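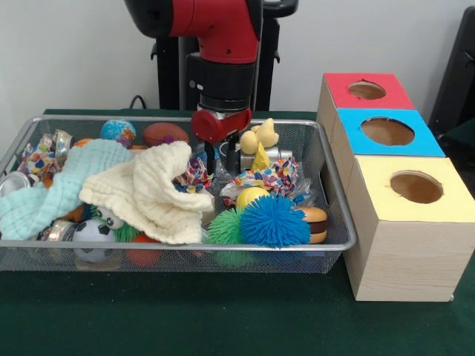 Minutes of the Marketing Circle, February meeting

Solberg meeting room, 9:15 a.m.

Chair: Gudrun Viklund
Minutes: Solveig Haugen

1. Welcome and last month's minutes

Gudrun thanked everyone for coming out in such miserable weather and said how glad she was to see the Russide members back with us. The minutes from last month were read and accepted, with one small fix: the newsletter goes out from Tekness, and I had written Pedeo. My apologies to both!

2. Email newsletter

We spent a good long while on this one, and I think it was time well spent. The shared list now stands at 373 subscribers, and the last issue brought 53 clicks through to member websites, most of them on the article about winter opening hours. Gudrun felt the subject line did a lot of the work, being short and plain, and she would like us to keep to that style for the spring issues. There was a friendly disagreement over how often to send. Pedeo would like every two weeks, while Tekness worried that people would start to unsubscribe if they heard from us that much.

Agreed: stay monthly until summer, then look at it again with the numbers in front of us. 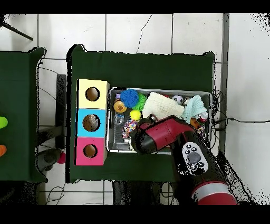 The sign-up form came up next, and several members said it asks for far too much. A customer who only wants the newsletter has to give a phone number and a street address before the button will even work. Tekness offered to cut it back to a first name and an email address — a very kind offer, gladly accepted — and will have the new form ready to try before we next meet.

3. Search listings

Solveig has gone through the business listings for all four member firms and found old phone numbers on two of them, along with a map pin for Russide that sends people to the wrong side of the river. Each firm will claim and correct its own listing. Solveig is happy to sit down with anyone who gets stuck, and please do ask, as the steps are fiddly the first time through.

4. Spring advertising

Solberg proposed a joint online campaign with a budget of 1000 dollars, split evenly. Everybody liked the idea, though Pedeo asked to see the wording first. Gudrun will write two versions and send them around by email.

5. Any other business

Russide asked whether the group photo on our page could be replaced. Carried over to the next meeting, as we had run well past the hour.

Meeting closed at 10:50 a.m.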